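Dadside
Monday, April 9, 2018

My daughter will be four in July and her grandparents asked me which toy train they should buy. I have now read so many product pages that I want to write down what I learned. It is a thread, so please be patient with me. English is my second language and the language of toy boxes is my third.

First thing. The age on the box is mostly about small parts. When it says 3 and up, it means there are parts a younger child can put in the mouth. It does not say that a child of three can build the figure eight with the bridge that is printed on the front.

We have two sets at home already. One is from Jomel, bought new. The other is from Kastance, and we got it from a neighbor in a big paper bag without any instructions. Both are wooden track with the normal peg at one end and the hole at the other end.

I believed that all wooden track fits together. The shop page said "compatible with major brands" and I did not ask which brands are major.

So, the Jomel peg goes into the Kastance hole, but it is loose. The Kastance peg goes into the Jomel hole only if I push hard, and then my daughter can't take it apart and calls for me. You can imagine how often she calls.

What helped a little: fine sandpaper on the tight pegs. Only a few strokes and then try again. I ruined one curve by sanding too much, and now it lives at the end of the line as a dead end, with a block behind it.

The product page for the Jomel set says 33 pieces. I opened the box and there were 33 pieces, so this is true, but please read what they call a piece. Each tree is a piece. The little stop sign is a piece. The locomotive and its wagons are separate pieces.

The real track in this box was 9 pieces. It makes one oval and no more. If you buy for the number on the box, you will buy a forest with a small railroad in it.

When you compare sets, look for a line like "track length" or a photo from above with everything laid out. If the seller shows only a happy child and one bridge, I would write to them and ask. One shop answered me the same day, another one did not answer at all and I bought nothing there.

Magnets. Old wagons from the Kastance bag have a magnet that is fixed and can't turn. When two same poles meet, the wagons push each other away, and a small child thinks the toy is broken. The Jomel ones turn inside the holder and always connect. For a young child I would pay a bit more for this.

Please also check that each magnet sits tight. I pull on every one with my fingers when something comes second-hand. One was moving a little in our bag, so this wagon went into the trash and not into the box for "repair later". A loose magnet is dangerous if it gets swallowed.

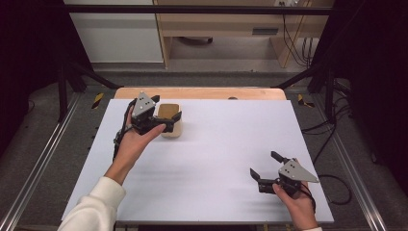 Is a battery locomotive worth buying for a child who is four?

It depends on the track you have. On a flat oval with good joints ours runs very well and she loves it. On mixed track with loose joints it stops at every gap and somebody has to push it, and then a simple one without battery is more fun for less money.

More about the battery engine, as two people already asked me under the other post. Ours takes one AAA battery and the cover is closed with a small screw. Keep the screwdriver in the same box as the train. I learned this on a Sunday morning.

It climbs the bridge with one wagon behind it. With two wagons it climbs if the battery is new. With the long cargo wagon it slides back slowly and looks very sad.

The bridge itself is the part I would choose with most care. The supports of a cheap bridge are narrow, and on a carpet they lean. On the hard floor they are fine. We have carpet in her room, so the bridge is built in the hallway and we all step over it on the way to the kitchen.

There is one set I nearly bought, from a small seller called Tăng. The photos were nice and the paint looked calm, no screaming colors. The page said "Material: wood" and "Color: as shown" and nothing else. I wanted to know what kind of wood and what paint, and if the wheels are plastic or wood.

They wrote back very politely that the wheels are plastic with a metal axle. About the paint they said "safe for children". I asked for the test they did, and I am still waiting. Maybe it is a perfectly good train. I don't want to say something bad about it, I only did not order it.

Price. I paid 30 dollars for the Jomel set. The paper bag from the neighbor was a gift, and I gave back a cake. If I count the play value, the bag wins clearly, even with the fixed magnets. It has switches and crossings, and these are what a child wants after the first week with an oval.

So my answer for the grandparents was: please don't buy another starter set. Buy a pack of straight tracks and switches from the same brand as the newer set, plus one wagon she can choose herself. They were a little disappointed, as a small pack does not look like a big present. I said they can wrap it in a big box.

If you have a child who is younger than two, I would wait with the whole thing. Our first train was just a wooden one with a string, no track, and she pulled it through the apartment until the string was gray.

For cleaning I use a damp cloth and dry the tracks directly after. Never put them into water. The Kastance switch was washed in the sink by a helpful person (me) and it got thicker, so now the peg doesn't go in at all.

One question from my side, for people with older children. Do the adapters with a peg on both ends hold well, or do they come out when the train goes over them? I need them to turn one of my curves to the other side, and the reviews say both things.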